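Section 4: Hanging Your Prirkon Rail and Putting Up Your First Pieces

Welcome back, and well done for getting through the unpacking and the parts check in Section 3. Now we come to the bit most people bought the kit for. Putting up a picture rail is a pleasant job for a quiet morning, and if you take your time over the measuring you'll find the rest goes along very nicely. Please read the whole section through once before you pick up the drill, even if you've put up a rail of ours before, as the brackets have changed since the earlier Kanport kit and they no longer go in from the side.

You will need the rail, the brackets, the screws and wall plugs from bag B, the end caps, and the hanging cords with their hooks. From your own shed or kitchen drawer you'll want a pencil, a tape measure, a spirit level, a drill, a Phillips head screwdriver, a stepladder you trust, and a soft cloth. A second person is a great help for the lifting in steps 6 and 7. If you're on your own, see the note after step 7.

4.1 Choosing the wall

Have a good think about where the rail will live before you mark anything. Morning sun is usually harmless enough, but a wall that cops the full western sun all afternoon will fade the colours of almost any print in a few summers, and that goes for the fancy inks as well. Walls behind a stove, above a heater or just outside a bathroom door are also best avoided, as steam and warmth make paper ripple and boards bow.

Knock along the wall with your knuckles. A hollow sound means plasterboard with a gap behind it, and a dull one generally means a stud, or that the whole wall is brick. The plugs in bag B suit brick and solid masonry. For plasterboard, screw straight into the studs where you can, and use the spring toggles in bag C where you can't.

CAUTION: Never drill directly above or below a power point or light switch. Cables very often run straight up or down from them. If you're unsure what's behind your wall, ask a licensed electrician to have a look before you start.

CAUTION: In older homes, some wall linings and paints can contain asbestos or lead. If your place might be old enough for that, have the wall tested before you drill or sand it.

4.2 Marking out

1. Decide on the height. Most of our customers like the rail 40 mm below the ceiling or cornice, and the cords supplied are cut with that in mind. You can go lower in a room with very high ceilings, and you'll simply use less cord.

2. Measure down from the ceiling at each end of the wall and make a light pencil mark. Join the two marks with a faint line.

3. Put your spirit level against the line. Ceilings wander, particularly in older weatherboard houses, and you may find your line and your level don't agree. If the difference is small, follow the ceiling, as the eye will forgive a slight slope far sooner than it will forgive a gap that gets wider as it goes along. If the difference is large, follow the level and drop the rail a little further down so that the gap is less obvious.

4. Mark the bracket positions along the line, with no more than 800 mm between one bracket and the next. Put one bracket close to each end. If a stud falls a little to one side of your mark, shift the mark to the stud and check the gaps again.

5. Drill the holes, tap in the plugs and screw each bracket on with its lip facing up. Leave the screws a quarter turn short of tight for the moment, so there's a bit of give when the rail goes on.

Note: Hold a folded scrap of paper under the drill, taped to the wall, and it'll catch nearly all the dust. Folasade Bako in our workshop folds hers from old packing slips and hasn't had to get the vacuum out in years.

4.3 Fitting the rail

6. Lift the rail with one person at each end and rest its back edge on the bracket lips. It should sit there happily by itself, though please don't let go just yet.

7. Starting from the left, press the rail firmly back until each bracket clicks. Work along one bracket at a time. If one won't click, the bracket beside it is probably a touch high, so loosen its screw, give it a nudge and try again.

Note: If you're working alone, run a loop of strong string from the furthest bracket and rest the far end of the rail in it while you click in the near end. It's slower, but it does the job.

8. Tighten all the bracket screws with the hand screwdriver. Please don't use a drill or driver for this, as it's very easy to strip the plug.

9. Push on the end caps. They're a snug fit by design. A minute in warm water will soften them up if your fingers are protesting.

10. Give the whole rail a firm downward pull with both hands at several points along its length. Nothing should shift or creak. If it does, take the rail down and look at the plug nearest the noise.

CAUTION: Each cord and hook is rated for 17 kg when the rail is fixed to brick or studs. On spring toggles, please keep to half of that. Mirrors are nearly always heavier than they look, so pop yours on the bathroom scales first.

4.4 Cords and hooks

11. Slide the top of each cord into the rail at any point and give it a quarter turn. You'll feel it settle. You don't need to start from the end of the rail, so there's no harm in forgetting one.

12. Thread a hook on from the bottom of the cord and slide it to the height you want. The hook grips when weight goes on it. To move it, take the weight off, press the little brass button and slide.

13. Use one cord for anything narrow and two for anything wider than your forearm is long. Two cords keep a wide piece from tilting each time a door closes.

14. Tuck any spare cord behind the picture. Leave it uncut for a few weeks at least, until you're certain you like the arrangement. Most people move things once or twice, and some of us never stop.

4.5 Deciding what goes where

Lay everything out on the floor first, on a clean sheet or blanket, and shuffle the pieces about until you're pleased with them. Start with the one you love best, put it a little off the middle, and let the others gather round. Getachew Ambaye, who wrote the first edition of this guide, liked to leave his layout on the floor overnight and look at it again over breakfast, and I've come around to his way of thinking. Things that seemed very clever at nine in the evening can look a bit crowded at seven in the morning.

Gaps between pieces can be as wide as your hand or as narrow as two fingers, but try to keep them much the same across the wall. For height, the middle of the picture should be near the eye level of whoever uses the room most. In a dining room, where everyone's sitting down, hang things a little lower.

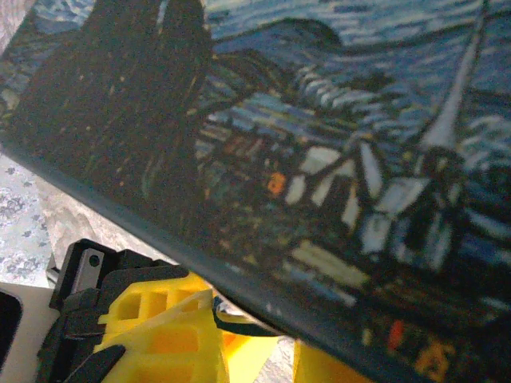
Colour deserves a few minutes of your time too, and it's the part people most often leave to luck. Stand in the doorway and look for what the room already has plenty of, in the curtains, the rug or the cushions, then choose a piece that picks up one of those colours and brings along something new. Deep blues are wonderful company for timber furniture and cream walls, but they do drink up the light, so give them a spot near a window or a lamp. Van Gogh's "The Starry Night" is a good one to practise on: the swirling bands of navy and paler blue will hold their own from across a room, while that tall cypress is nearly black and will turn into one dark shape on the left if the corner is dim. The small touches of yellow and orange are what you'd echo in a cushion or a vase, and you need very little of either.

Unframed boards and canvases can go on the rail as well, with a pair of the adhesive plates from bag D. Wipe the back with a dry cloth, press the plates on firmly and leave them overnight before hanging. Don't use the plates on anything valuable or on anything you've been lent. A framer can make you a backing that comes off again without a mark.

4.6 Looking after it all

Dust the rail with a soft, dry cloth whenever you do the skirting boards. Avoid spray polish, which creeps into the channel and makes the cords slip. Check the bracket screws once a year (February suits us, once the worst of the summer heat has had its way with the plaster) and tighten any that have worked loose.

Extra cords and hooks are sold in pairs under part number 1773. The older Genside hooks will fit our cords, but the Olatunji ones are a shade too wide and shouldn't be forced.

If you'd like to carry the rail around a corner, turn to Section 5 before you put the end caps on, or pull them off gently with a twist if you already have.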